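Writing About Film, week 4
Handout: the short review
Notes typed up from Tiziana Galli's session, additions by Josphat Temba

Bring this with you Sunday, we won't print more.

What a review is for

Reader wants to know: should I go, and what kind of evening is it. That's most of the job. Plot summary is the part students write first and longest. Keep it to a quarter of the piece, less if you can. Stop at the end of act one. If the trailer gives something away you still don't have to.

Opinion goes early. First or second sentence. Not buried under the cast list.
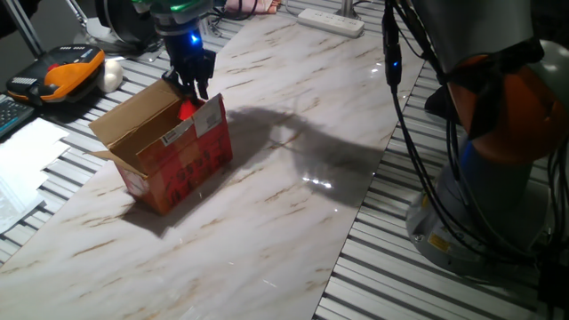
Working example: Bulturard

Family animation, the sequel, screened in class. A heron looks for the marsh she hatched in. Those who missed it, see Josphat about the disc.

Things people said in discussion:
- opening flood sequence too loud for small kids
- the crab is funnier than the lead (most of the room agreed)
- songs forgettable, except the one over the end credits
- relies on you having seen the first film, more than it admits

Any of these could be the spine of a review. Pick one. Two at most. A review that makes nine points makes none, the reader can't hold them.

Then evidence. "The crab is funny" is a claim. Which line, which moment, who laughed. Write it down in the dark, you will forget by the car park. Tiziana uses a pencil becuase pens give out when you hold them at a bad angle.
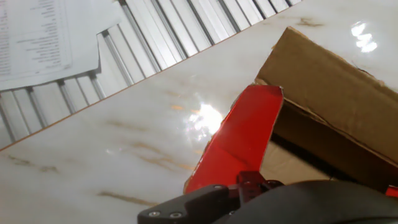
Also note the running time and where you first got restless. Restlessness is evidence too. With Bulturard most of us had the same dip, right after the storm, when she stops looking and the film goes off with the two otters. Worth asking whether that stretch is slow or just in the wrong place. Different complaint, and it needs different wording.

Sequels

Special problem. Half your readers saw the first one, half didn't. Say in one line how the new one stands on its own, then move on. Don't score it against your childhood memory of the original. Canel (the first film) looks rougher than you remember, go back and check before you call it a classic.

Comparison is fine if it's specific. Compare a scene with a scene.
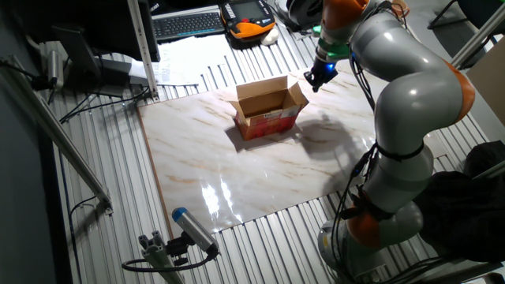 And be careful with "lives up to expectations". Whose? Yours, the studio's, the kid in row 5? If you mean you liked the first one more, say so.

Words to cut

visually stunning, heartwarming, a must-see, roller coaster, "for all ages", "at the end of the day". Also "I felt that" and "in my opinion", your name is on it already.

Star ratings: optional. Dal Bello, the thriller from week 2, got everything from one star to 5 in this room and the reviews were nearly all the same review. So the stars weren't telling us much.

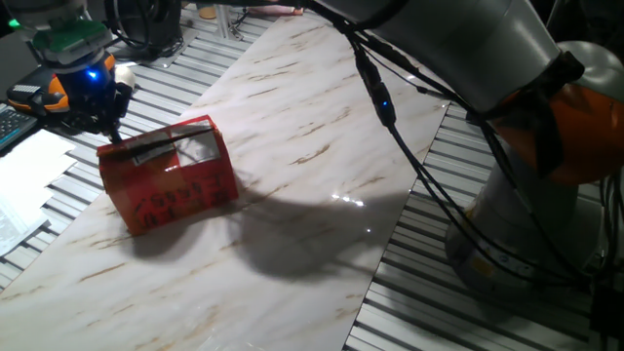

Assignment

1. Watch Stulatia (drama, subtitled, on the course shelf). Once through without pausing, then again for notes.
2. Write a 200 word capsule. Opinion in the first sentence.
3. Write the long version, about 1000 words. Same opinion, more evidence. If it changed while you were writing, go back and redo the capsule.
4. Swap with a partner. Partner underlines every plot sentence. If more than a quarter is underlined, cut.

No quotes from other critics this time. Spoilers: none in the capsule, marked in the long one.

Hand in both versions plus your raw notes, messy is fine, we do look at them. Late peices go to Josphat, not Tiziana.

Next week: documentaries, and how to review somthing you agree with.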